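Biltberg Leron 64 Wall-Side Utility Table

Home > Furniture > Work and Utility Tables > Leron series

The Leron 64 is a fixed-height table for utility rooms, pantries and small kitchens. It is made to stand with its long side against a wall. The rear edge is square and has no overhang, so the top closes flush against a flat surface.

Specifications
Top length: 64 in
Top finish: white, matte
Frame: powder-coated steel
Rated load, evenly spread: 230 lb
Leg levelers: 4, adjustable from above
Assembly: 2 people, hex key supplied
Warranty: 2 years, frame and top

Surface
The finish is tested to 2,000 wipe cycles with a damp cloth and mild dish soap. Do not use scouring powder or solvent cleaners. Pans straight from the burner need a trivet.

Loading
The rated load applies to a level table with all four levelers in contact with the floor. Heavy single items should stand over a cross rail – the rails are marked on the underside of the top. Do not sit or stand on the table.

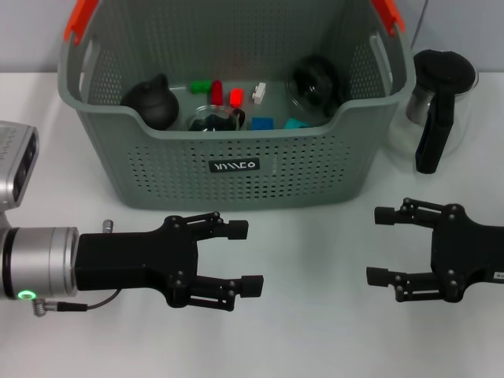
Wall fixing
Two Collet brackets are included. They are optional on the standard frame and required with the Flalach caster kit. Screws for masonry and drywall are not supplied. Check for pipes and cables before drilling.

Options
Flalach caster kit, locking, set of 4
Collet rear lip, clips on without tools
Spare leveler, sold singly

Delivery
Ships flat in 2 cartons. Cartons may arrive separately. Saturday delivery is available in some areas – select it at checkout.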